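Prurkari Chore Recordings: Frequently Asked Questions
Last updated Feb 13, 2024

What is Prurkari?

Prurkari is a licensed library of people doing dull jobs properly, seen from head height. Himside records it and sells it to teams who are teaching robots to do the same jobs. The current release is the Gym Pack, which is cleaning and light upkeep of fitness equipment. It has 722 sessions in it. None of them will make you want to join a gym.

Why gyms?

Because a gym is a room full of awkward shapes that all need wiping. Kitchens have been done to death, and most of what happens on a kitchen counter happens on something flat. A weight bench has hinges, rails, bolts, stickers that peel, and a gap between the seat and the backrest where everything ends up. If your gripper can deal with that gap, we'd like to hear from you.

Who does the work in the recordings?

People who know how to clean. We tried engineers first. Fumiko Kamata, who runs the recording side, watched one of them polish the same square foot of vinyl until lunch and changed the hiring policy that afternoon. Everyone is paid by the hour and can ask for a session to be pulled.

Do they follow a script?

They get a target and a finish condition, such as "this bench, both pads, until you'd sit on it." The order is up to them. Some start at the seams and some start with the big surfaces, and one person does the frame first and won't discuss it. Customers sometimes ask us for the one correct sequence. We don't have it, and we suspect your policy will do better with the disagreement left in.

Hands move from the pad to the hinge and back, a part gets gripped for support, a finger goes into a corner because the cloth won't fit.
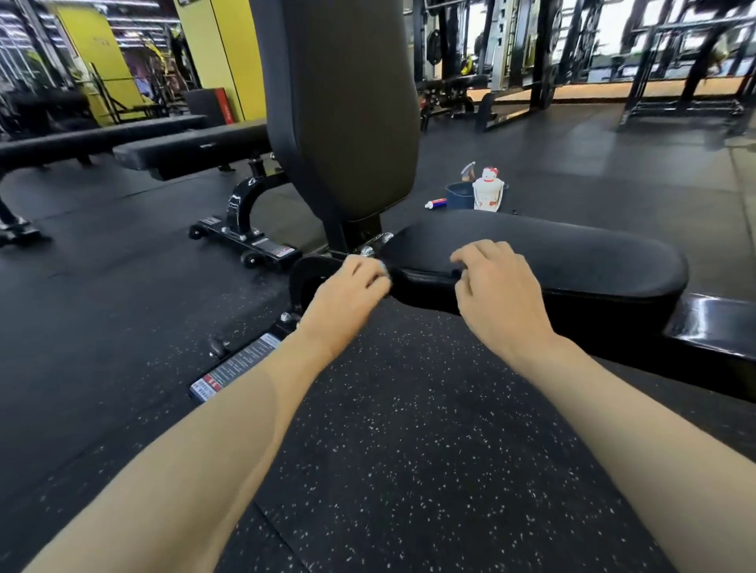
Any hesitation stays in as well. If somebody stops to think about which way a pad tips, you get the stop. Trimming it would make the sessions shorter and the data worse, and we'd be left explaining to customers why our cleaners appear to be clairvoyant.

What do I get for each session?

Video from the head camera, a plain-text task note, start and end marks for each step, and a list of the supplies on hand. Hand pose is included where the hands can be seen clearly enough to be worth guessing at. Where they can't, we leave the field blank. Longest session in the pack is 83 minutes, and yes, it's a rowing machine.

Is there force or touch data?

No. You can see a hand press on a cloth but we can't tell you how hard. If you need contact forces, Declercq makes an instrumented glove and we've been testing it. So far the cleaners hate it and the glove hates soap. We may have news in March, or we may have a drawer full of gloves.

Are the gyms real?

Yes, real floors, real benches, real daylight coming in behind the racks and ruining the exposure. We don't build sets. We also don't tidy the background first, so expect cluttered racks and other machines crowding in from the side. If your detector falls over the moment there are several black objects on a black floor, better to find out now.

What about wet surfaces and foam?

Plenty of both, and this is where most of the support mail comes from. Black vinyl with water on it is a mirror with opinions. Foam looks like a highlight, highlights look like foam, and dark puddles on dark padding look like nothing much until you've trained on them. We label visible residue in the sessions tagged "wet." Tarık Bayram reviews those labels by hand, and if you think he has marked a reflection as a smear, write to him. He has been wrong before and keeps a list.

Supplies vary too: cloths, sponges, spray bottles, basins of water that stopped being clear some time ago, and whatever tube or can the cleaner swears by. We record what's used and don't endorse any of it. 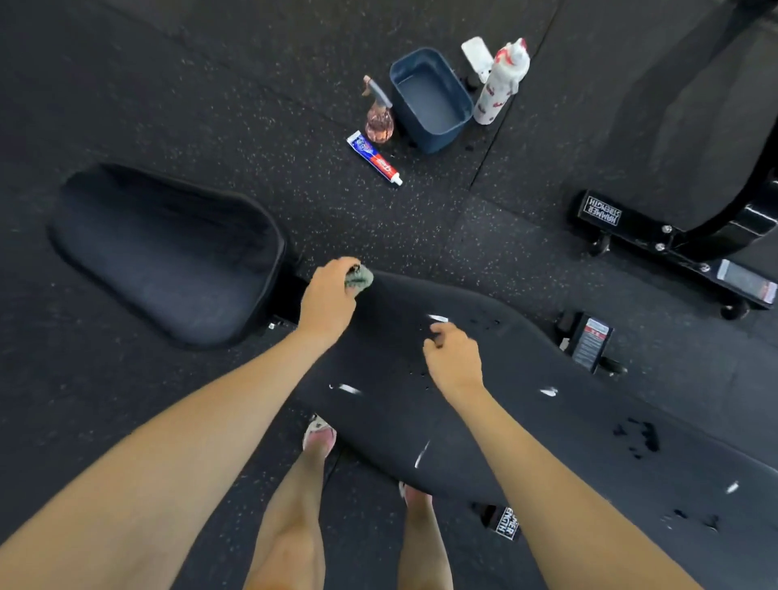
Can I just buy the wet sessions?

You can. There are 39 of them and they're sold as a separate bundle. People tend to come back for the rest once they notice their robot believes all benches are wet.

Will this work with my robot?

The recordings come from human bodies, with two arms and ten fingers in the usual arrangement. Getting from there to your hardware is your department. We ship retargeting examples for 4 grippers, including the Rerer parallel-jaw model, which does surprisingly well with a folded cloth and very badly with a spray trigger.

Can you record in my building?

Usually. We need a quiet stretch of the day, permission from whoever holds the keys, and a sink that isn't up two flights of stairs. Send us the floor plan and a list of equipment. Bystanders who wander in get blurred or cut.

Do you offer refunds?

Within the first month, if the files don't match the notes. We can't refund you for finding the footage boring.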